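Villalobos Savings Bank and Clurska Mutual agree terms for merger of the two institutions

Members and shareholders to vote in September - combined bank will keep both names on its branches during the changeover - Berenice Ponce proposed as chief executive

The boards of Villalobos Savings Bank and Clurska Mutual have approved the terms of an agreement that will bring the two institutions together under a single holding company, Grurnitow Financial. The agreement follows a period of talks that both boards confirmed earlier this year, and it now goes to the shareholders of Villalobos and the members of Clurska for approval.

Under the agreement, Clurska Mutual will first convert from a mutual institution to a stock company. Its business will then be merged into Villalobos, which will be the surviving bank. Shareholders of Villalobos will receive one share in Grurnitow Financial for each share they hold on the record date. Eligible members of Clurska will receive an allotment of 100 shares each, with no payment required. Members who would prefer cash will be able to sell their allotment through a dealing service that will stay open for 144 days after the shares begin trading.

The combined bank will employ 1,607 people. It will serve households, small firms and farm businesses, and will offer checking and savings accounts, home loans, equipment loans and basic insurance cover.

Both boards voted in favor of the terms. Each board received a written opinion from its own financial adviser stating that the exchange terms are fair, from a financial point of view, to the shareholders or members it represents. The full opinions will be included in the voting documents. 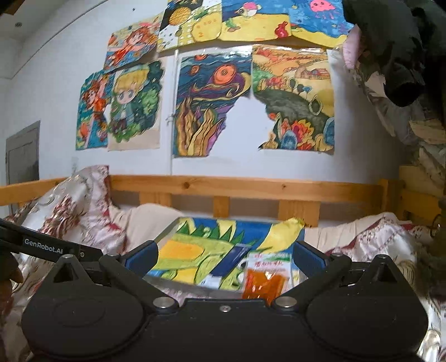 Board and management

The board of Grurnitow Financial will have 12 seats. Seven will be filled by current directors of Villalobos and five by current directors of Clurska. A majority of the directors will be independent, and the audit and risk groups of the board will be made up of independent directors only.

Berenice Ponce, currently chief executive of Clurska Mutual, is proposed as chief executive of the combined bank. She joined Clurska as a branch trainee and later ran its lending department before being named to her current post. The current chief executive of Villalobos has told the board that he will retire once the merger is complete. He will remain available as an adviser for the first six months.

"The two banks lend to the same kinds of people and have done so for a long time," Ponce said. "In several towns our branches are on the same street. Putting the two together lets us spend less on running two sets of systems and more on lending. We have a lot of work ahead before the vote and more after it, and I want customers to know that their accounts will go on working in the usual way throughout."

The heads of finance, risk and human resources will be named before the vote. Candidates from both institutions are being considered for each position. The head of technology will come from Villalobos, whose core banking system will be used by the combined bank.

Branches and customers

No branch will close before the legal merger takes effect. After that date, the combined bank will review locations where Villalobos and Clurska have branches within walking distance of each other. Customers of any branch chosen for closing will be told in writing at least 90 days ahead, and the letter will give the address and opening hours of the nearest branch that will remain open.

Signs at existing branches will not change at first. The names Villalobos and Clurska will both stay in use until accounts have been moved to a single system. A decision on the long-term name for the branches will be made by the new board.

Customers of both banks do not need to do anything at this stage. Account numbers, cards, checks, online passwords and standing payments all remain valid. Interest rates on fixed-term deposits and fixed-rate loans will be honored until the end of the agreed term.

Customers who have deposits at both banks may wish to look at their total balance, as deposit protection limits apply to each bank separately today and will apply to the combined bank after the merger. Any grace period set by the rules in force will apply. Staff at either bank can go through this with customers in person or by phone.

When the time comes to move Clurska accounts to the Villalobos system, the work will be carried out over a weekend. Online banking and the mobile app will be unavailable to Clurska customers from the close of business on the last working day until 6 p.m. on Sunday. Cards will continue to work in stores and at cash machines during those hours, subject to a daily limit of $500. The exact weekend will be confirmed to customers by letter and on the websites of both banks.

Business customers who use payroll files or direct debit collections will be contacted by their account manager. Test files can be sent ahead of the move, and the banks ask firms with large payrolls to take part in the tests. 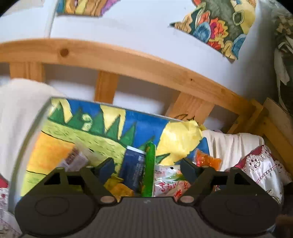 Firms that collect payments through a third-party software provider should check with that provider whether any settings need to be changed. A list of providers that have completed testing will be posted and kept up to date.

Staff

The two banks have started talks with staff representatives. Most duplicate positions are in central departments such as accounting, purchasing and technology. The banks expect to reduce these positions mainly through retirements and by leaving open jobs unfilled. Where that is not enough, a voluntary departure plan will be offered first. Terms of the plan have not been set and will be discussed with staff representatives before they are published.

Pay and benefits under existing contracts will stay in place until a common agreement is reached. Years of service at either bank will count in full at the combined bank, including for pension purposes. Clurska's staff pension plan will be closed to new members on the merger date, and existing members will keep the benefits they have earned.

Offices

The registered office of Grurnitow Financial will be at the present head office of Villalobos. Clurska's head office will become the base for home lending, customer service and the training department. The Villalobos call center will move there in stages.

Fiseck, the equipment leasing company owned by Clurska, will become a direct subsidiary of Grurnitow Financial. It will keep its own name, management and staff. Existing lease contracts with Fiseck are not affected, and invoices will continue to come from the same address with the same bank details. Any message asking a customer to pay a Fiseck invoice to a different account should be treated as suspicious and reported by calling the number printed on the original contract.

Costs and savings

The boards expect most savings to come from running one core system in place of two, and from shared purchasing and premises. One-time costs will include the transfer of accounts, advisers' fees, staff departures and new signs. Estimates of both savings and costs will be set out in the voting documents, together with the assumptions behind them.

Grurnitow Financial intends to pay a yearly dividend. The size of any dividend will depend on results, capital needs and the approval of supervisors. No dividend will be paid for the part-year in which the merger takes place, other than the final dividend already declared by Villalobos - that payment will go ahead on the usual schedule.

Next steps

The merger depends on several approvals:

A vote in favor by holders of two-thirds of the Villalobos shares represented at a special meeting

A vote in favor by a majority of Clurska members taking part in the ballot

Clearance from banking supervisors and the competition authority

Approval for the shares of Grurnitow Financial to be listed

Voting documents will be mailed to shareholders and members in advance of the September meetings. Clurska members may vote by mail, online or in person. Each member has one vote regardless of the size of his or her balance. Joint account holders should read the section on joint membership before filling in the ballot, as only the first named holder is normally entitled to vote.

If any of the approvals is refused, both institutions will continue as separate businesses. Neither will owe the other a fee unless one of the boards withdraws its support without cause, in which case the terms set out in the agreement will apply.

Information meetings for Clurska members will be held in the evening at selected branches. Doors will open at 6:30 p.m. and the meetings will start at 7 p.m. Seats can be reserved at any Clurska branch. Written questions may be handed in at the counter up to the day before each meeting.

About Villalobos Savings Bank

Villalobos Savings Bank is a listed regional bank serving households and small businesses. Its main activities are deposits, home loans and commercial lending.

About Clurska Mutual

Clurska Mutual is a savings and lending institution owned by its members. It offers savings accounts, home loans and farm loans, and owns the equipment leasing company Fiseck.

Notice

This release is for information only and is not an offer to sell or a request to buy any security. Statements about future events, including the expected savings, the timing of the merger and the plans for branches and staff, are based on what the two boards know at present and may change. Shareholders and members should read the voting documents in full before making a decision.

Questions from the press should be sent to the communications office of either bank. Customers should contact their own branch.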